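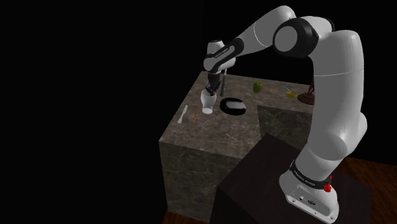

*Robot arm over a marble countertop block, computer render*

**Does Meltolach really stop cravings?**

A guy at my gym swears it got him off pills in 3 weeks. It costs $300 a bottle and the site claims 4,000 "success stories." I don't buy it. Has anyone seen a real study?

**Thodoris Christodoulou**

I looked and found testimonials, no trial. Ask the seller for the ingredient list and show it to a pharmacist. If he's quitting pills, he should see a doctor first, as stopping some of them suddenly is dangerous.

**traltton**

worked for my cousin, kinda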